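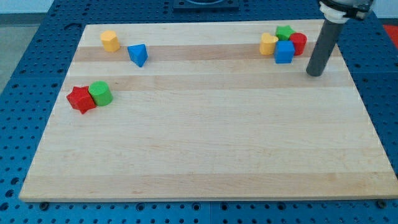 April – Posted by the Drellwood shop desk, Plinport

Skaster Water Level Meter, 400 ft

I've been selling water level meters to quarries and small mines for a good part of my working life, and I still get a little excited when one comes along that I'd want on my own truck. The Skaster is that one! It's a reel, a flat tape and a probe. You lower the probe down a monitoring well or an old shaft, it beeps when it touches water, and you read the depth off the tape. That's the whole job. But if your water permit says you need a reading from every well every month, you'll be doing that job a lot, and a bad reel can ruin your day (and your wrist).

The standard Skaster comes with 400 feet of tape. We also carry a short version with 100 feet, and plenty of gravel pits will be fine with that one. Check your well logs before you order. I say this with love – people guess, and then they guess short, and I can't splice more tape onto a reel once it's left the shop. Go by the deepest level you've ever recorded and give yourself some extra, especially if your pumps draw the water down hard in late summer.

The tape is marked in feet and tenths on one side and in meters on the other. The numbers sit under a clear coating, so they don't wear off where the tape rubs the casing, and that was my biggest gripe with the meter we sold before this one. It's flat tape with a slight waist in the middle, so it doesn't cling to a damp pipe the way the old wide ones did. You can feel the probe hanging free. If you've ever had a tape stick to the side of the casing and give you a reading that was off by a foot, you know why I care about this.

The probe is stainless and slim enough for a one-inch pipe. There's a sensitivity dial on the face of the reel, and please use it! If the water in your wells is salty, or carries a lot of minerals, turn it down until you get one clean beep at the surface. If it's very clean water, turn it up. I keep mine a bit below the middle and hardly ever touch it. There's a light next to the dial too, handy when there's a crusher running and you couldn't hear a beep if your life depended on it.

I took the long one out to the Mwaipopo pit on a Tuesday, before they started up for the day. That place opened in 1868 and it has wells from what feels like every decade in between, some with nice new caps and some that are basically a rusty pipe in the weeds. The Skaster went down all of the ones we tried without hanging up. I did scrape the tape on one rough casing edge, my own fault, because I'd left the tape guide in the truck. The guide is included. It clips on the rim of the casing and it also gives you a steady point to read from, so take it with you.

A few things I'm less keen on. The brake knob is small, and with winter gloves on I fumble it. The battery door needs a coin or a flat screwdriver to open. And the long version is heavier than it looks in the catalog, so if your wells are a hike from the road, think about the padded carry bag. It's sold separately. I wish it weren't, but there we are.

In the box: reel with tape and probe, tape guide, 9-volt battery, and a printed card with cleaning steps.

Cleaning matters more than people think. If you go from a dirty well to a clean one with the same probe, you can carry stuff along with you, and then your lab results look strange and somebody has to explain that to the state. Rinse the probe and the wet part of the tape between wells, wipe it down, wind it back dry. Don't use solvents on the tape.

Calibration: the tape ships with a length check sheet. Keep that sheet with your permit records. If you want it checked again later on, send the whole thing to us in Plinport and we'll lay it against our reference tape.

Spare probes, spare tape guides and replacement tapes (400 and 100 foot) are all stocked here at Drellwood. Probes swap out in the field with the small wrench tucked inside the hub. For a tape swap I'd rather you mail the reel in, but I'll send you the steps if you want to do it yourself.

Not sure which length you need? Send me your well logs, even a blurry phone picture of them, and I'll write back with what I'd buy.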